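Workshop > Notebooks > Finishing bench

Search this notebook Go

Jun 22, 2021 – shellac, batch 2924

Dissolved the Kalniņš flakes overnight and strained twice. Color a shade darker than the February batch. Piret thinks the flakes are old. Test drop set hard on glass, no tack after 32 minutes, so I kept it.

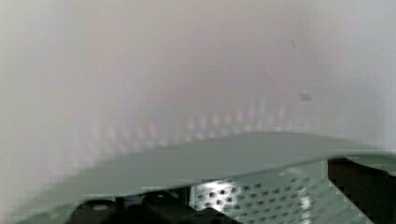 Pads and coats

Four coats on the Warkuvov sample, light sanding after the second. Coat three dragged near the end grain – pad too dry. Justinas wants to try less oil. Left the offcut on the rack for him.

We use cookies to remember your settings. Accept

To do: order alcohol from Zititz, relabel the jars, ask Priit for the old recipe card.

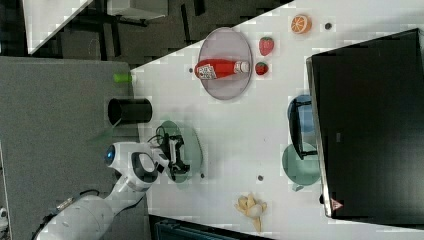 Strawberries and the red bottle, with the green plate nearer the gripper.

Eglė has the second sample. Check for bloom before coat five.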